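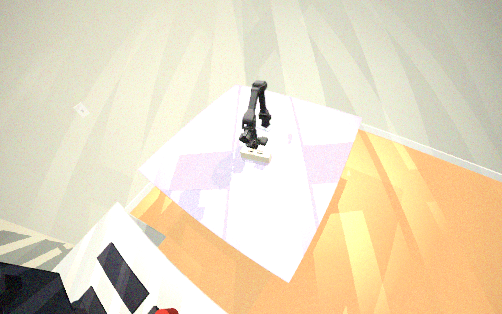 The quote for the second arm came back higher than the first, and before signing it I wanted the whole budget on one page. Most of what went wrong last time was in lines we never wrote down. I have been doing the layout in simulation this time, which costs nothing but evenings, and it has already changed the order list. The arm sits on a low white base block, and the block sits on a square tabletop with nothing else on it. In the model that takes two mouse clicks. On the purchase order it is a table, a pedestal, four anchor points and a drilling job, and last year I had budgeted for the table only.

For anyone who has not read the earlier posts: this is a small bench cell at Jastum, where I look after test equipment. The job is moving small molded parts from a tray to a gauge and back. The parts are light and the cycle is slow. Almost any arm on the market can do it, so the choice comes down to money, delivery and how much of the rest we have to build ourselves.

The arm

Three suppliers quoted. Jerkidier was cheapest on the arm itself but lists the controller cable, the teach pendant and the software license as separate lines. Added up, they land within 300 dollars of Norner, who quote everything as one package. Yook was well above both and I dropped them after the first call. Their arm is better than we need.

I am leaning toward Norner. Delivery is 14 weeks, against a promise of "early fall" from Jerkidier. I can plan around 14 weeks even if I don't like it.

The base

Kamran Bahrami in our machine shop will make the pedestal from plate. He wants the drawing before the arm ships, and he wants the bolt pattern from the supplier's own document. Last time I measured it off a model I had downloaded and it was wrong by enough to matter. The remake cost 500 dollars in material and shop time, plus a lot of goodwill.

Height is the open question. A taller base gives the elbow more room when the arm folds up and the gripper comes down close to the column. A shorter one is stiffer. I have run both in simulation and the short one reaches every tray position, with the far corner being the tightest. So the short one goes on the drawing, with slotted holes in case the tray has to move toward the arm.

The table

I had planned to reuse the bench from the old cell. Rok Georgiou pointed out that it rocks. He is right, and shims are not a fix for something that accelerates. A new welded frame with a flat top is on the list. So are leveling feet, which the frame supplier sells separately for reasons of their own.

Top size was set by the sim too. I started with a smaller one and kept running out of room once the tray, the gauge and a reject bin were in. The bigger square top leaves space on all sides and still goes through the lab door if it is carried on edge. I measured the door twice.

Gripper and fingers

The gripper is a catalog part. The fingers are not. I have put down 40 hours for finger design and printing, which Maksym Romaniuk says is too much and Enikő Tóth says is too little. She did the fingers on the first cell, so I am keeping the number. Budget for spare sets from day one. Printed fingers wear at the tips, and the wear shows up as bad gauge readings well before it shows up as dropped parts.

Things missing from last year's budget

Air line and regulator, if the gripper is pneumatic. Ours will be electric this time.
A separate circuit. Facilities charge by the job and need a month's notice.
Guarding, or the risk assessment that says you can do without it.
Freight and the lift gate.
Training for a second person. With one trained person, the cell stops when that person goes on vacation.
Calibration of the gauge after it is moved.

None of these is large. Together they were a fifth of what we spent.

What the simulation does not tell me

Cable routing, mostly. The model has no cables in it. The real arm will have a bundle running down from the gripper, and it will want to snag on the elbow in the folded pose. I have added a dress kit to the order. It also says nothing about floor vibration from the press next door, and I have no cheap way to find that out before November, when the cell is supposed to be running.

The order goes to purchasing once the circuit is confirmed. I asked Norner to hold the price until then and they agreed to 30 days. The pedestal drawing is with Kamran, minus the bolt pattern, which I am still waiting for.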